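## 4. Loading the songbook and setting up the congregation screen

Complete Section 3 (user accounts) before starting. The steps below apply to Vollier Desk installed on a single computer at the sound desk. For a second display in a hall or crying room, complete this section first and then go to Section 6.

### 4.1 Import the song library

1. Log in with an Administrator account. Service Leader accounts can view the library but cannot import to it.
2. Open **Library > Sources** and select **Brurow Hymnal (words only)**.
3. Enter the licence key exactly as issued, including the hyphens.
4. Click **Import**. The status bar shows 2,583 entries when the import is complete.
5. If the status bar stops at 1,043, only the first volume has been read. Select **Add volume** and repeat step 4.

**Note:** First lines and titles are indexed separately. A hymn known locally by its first line may appear twice in search results. Both results open the same entry.

**Caution:** Importing a second time with **Replace** ticked overwrites any local changes to verses, including omitted verses and altered refrains. Export local changes first (**Library > Export edits**).

### 4.2 Choose a background

6. Open **Display > Backgrounds**. Select a still for each part of the service, or one still for the whole service.
7. Set **Fit** to *Fill* for widescreen projectors and *Contain* for older 4:3 units.
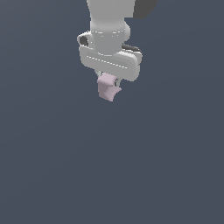 Lyric contrast is calculated once for the whole still and is not recalculated line by line. A background that is mostly dark will therefore be given white text, even where part of it is pale. With the still shown, white words over the slate-grey area can be read from the back pews, but a line set across the white robot arm at upper centre will be lost. Set **Text position** to *Lower left* for stills of this type, or turn on **Text shadow** at strength 10.

8. Click **Preview** and step through every verse of one long hymn. Check the last line of each slide.

The same still may be used behind Scripture readings. Readings use a smaller type size than hymns, and the size can be changed only in the reading template.

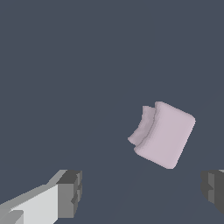

*Fig. 4-2. Background with pale pink cloth at middle right. Text position: Lower left.*

### 4.3 Set up the order of service

9. Open **Services > New**. Choose a template: *Morning*, *Communion*, *Evening Prayer* or *Blank*.
10. Drag items from the library into the running order. Unnumbered items such as the offertory and the notices are found under **General**.
11. For each hymn, set the verse order. Enter R for the refrain — for example, 1 R 2 R 4 R.

Items may be moved until the service is locked. Once it is locked, only the person at the desk can advance or skip, and the running order on the organist's tablet is fixed.

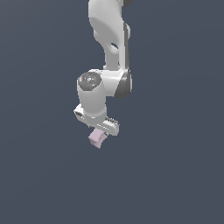
The tablet refreshes each time the desk advances an item. If it falls behind, close and reopen the Rantala viewer on the tablet. It is not necessary to restart the desk computer, and doing so during a service will blank the screen until you log in again.

12. Click **Lock service**. A padlock is displayed beside the service title.

**Note:** Copyright lines are placed on the final slide of each song by default. To show them on the first slide, change **Display > Credits**. The Cidside reporting add-on reads the credits in either position.

### 4.4 Test before the congregation arrives

13. Switch on the projector and allow it to reach full brightness.
14. Run the locked service from the first item to the last using the footswitch or the space bar.
15. Press **B**. The screen should go black. Press **B** again to bring back the current slide. 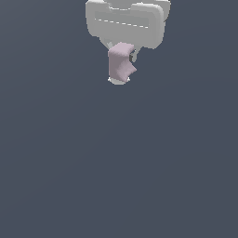 ### 4.5 Error messages

**Error 102: display not found.** The projector was off or disconnected when Vollier Desk started. Check the cable at both ends, then select **Display > Detect**.

**Verse missing.** The verse order refers to a verse that the imported entry does not contain. Open the entry in the library, compare it with the printed hymnal and correct the verse order in the service.

**Service is read-only.** The service has been locked under another account. An Administrator can unlock it from **Services > Manage**.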